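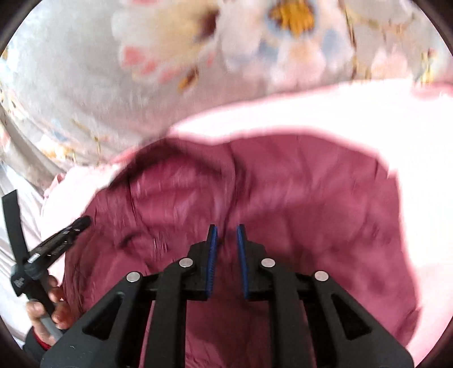
Getting Candle Wax Out of a Tablecloth

My neighbor Sekar Nugroho taught me this one years ago, after a long supper with far too many candles, and I've used it ever since (more often than I'd like to admit!). Let the wax go completely hard first. If you're impatient like me, lay a bag of ice on it for 20 minutes, then lift off what you can with the back of a butter knife.

Next, put brown paper over and under the spot and press with a warm iron, no steam, moving to clean paper as the wax soaks in. Two passes usually do it for me, though red candles can leave a blush of color behind. Dab that with a little rubbing alcohol, trying it on a hidden corner of the hem first, and wash as usual. Keep it out of the dryer until the mark is gone.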